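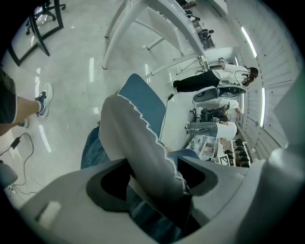
Wandale Film Society Members' Forum
Board: Current and Past Programs
Topic: The ending of "Nikier" and the revised cut

Opening post

l_galang
Program Notes Editor
Posted February 23, 2021

Members who attended the online screening of "Nikier" are invited to use this thread for discussion of the film and of the two versions now in circulation. The usual board rules apply. Plot details may be discussed openly from this point on, so those who have not seen the film may wish to stop reading.

For reference, the society screened the festival cut, which runs 16 minutes longer than the version the distributor, Cistodlow, released to home viewers in December. The additional material falls almost entirely in the last act, after the ferry pilot returns to the island and finds that his sister has sold the house. The shorter version ends on the dock. The festival cut continues through the winter and closes with the reading of the letter.

My own view, which is not that of the society, is that the longer ending is the correct one. The first hour makes a promise about that letter, and the shorter version does not keep it.

Lilibeth Galang

Reply 1

harborlight_88

Thank you for opening the thread. I must respectfully disagree with the program notes on this point. I watched the Cistodlow release first and the festival cut at our screening, and I found the dock ending far stronger. The pilot puts down his bag, the engine stops, and the film trusts the viewer to understand that he will not be leaving again. Everything after that is explanation. The letter tells us what his sister felt about their father, and we had already learned this from the dinner scene.

I would also note that the winter section is photographed in a different manner from the rest. The camera moves a great deal more. I found this distracting.

Reply 2

secondreel

On the matter of the camera: the change of style is deliberate, and I believe it begins earlier than the previous member suggests. The first moving shot comes when the sister walks through the empty house with the buyer. Until then the film has been almost entirely still. Once the house is sold, nothing is still.

Whether this works is a fair question. I thought it did on the second viewing and was less certain on the first.

Reply 3

mwestbrook

I will register a complaint about the sound. In the festival cut the dialogue in the boathouse scene was very low against the wind, and in my household we turned on the captions to follow it. Could the society confirm whether this was a fault in the stream or a choice by the filmmakers? If it was the stream, I would ask that it be tested in advance of the next program.

As to the ending, I side with the shorter version, although I would have kept the scene in which the boy returns the tools.

Reply 4

l_galang
Program Notes Editor

In answer to mwestbrook: the file was checked against the copy supplied to us, and the levels match. The low dialogue is present in the source. I have passed the comment to the programming desk all the same, and captions will be switched on by default for the next title. They may be turned off by the viewer.

I would ask harborlight_88 to consider the dinner scene again. The sister says that she forgave their father. The letter says that she did not. These are different statements, and the shorter cut leaves only the first of them standing.

Reply 5

harborlight_88

That is a reasonable point, and I had not given it enough weight. I do not think it settles the matter. An audience watching her face during the dinner will not believe her in any case. The performance already contains the letter.

Reply 6

panganiban_fan

May I raise the question of the director's earlier work? "Panganiban" had the same difficulty. It was a small crime story about a missing payroll, handled very lightly for most of its length, and then it turned solemn in the last reel. Reviews at the time were divided over that turn. I saw it in a hall with 300 seats, and you could feel the room become uneasy when the jokes stopped.

"Nikier" is a better film, but it has the same habit of adding a second ending after the first has done its work.

Reply 7

secondreel

I cannot agree about "Panganiban." The final reel is the reason to see it. The payroll plot is thin, and the brother who took the money is obvious by the second scene. What keeps the picture alive is the question of what the family will do once they can no longer pretend not to know. I grant that the music in those last scenes is heavy - the strings might have been left out entirely.

Reply 8

mwestbrook

Thank you for the reply regarding the captions. I withdraw the complaint about the stream and transfer it to the filmmakers.

One further item. The program notes give the running time of the festival cut without the credits, while the screening page includes them. I planned my evening by the notes and missed the start of the discussion that followed. A single figure would be helpful. 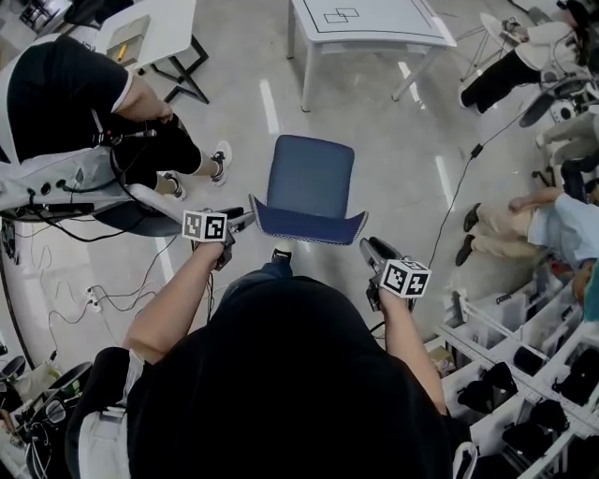 Reply 9

l_galang
Program Notes Editor

The running times will be made consistent. Beginning with the next program, both the notes and the screening page will include credits.

On "Panganiban," members may borrow the disc from the society's library. There are 2 copies, and the loan period is the same as for all other titles. If there is enough interest, it could be paired with "Nikier" in a later season. Please state a preference here and I will forward it.

Reply 10

harborlight_88

I would support the pairing, with the shorter cut of "Nikier."

Reply 11

panganiban_fan

In favor of the pairing. I have no strong preference as to the cut, provided that the notes state clearly which one is being shown.

Reply 12

secondreel

In favor, and the festival cut, please.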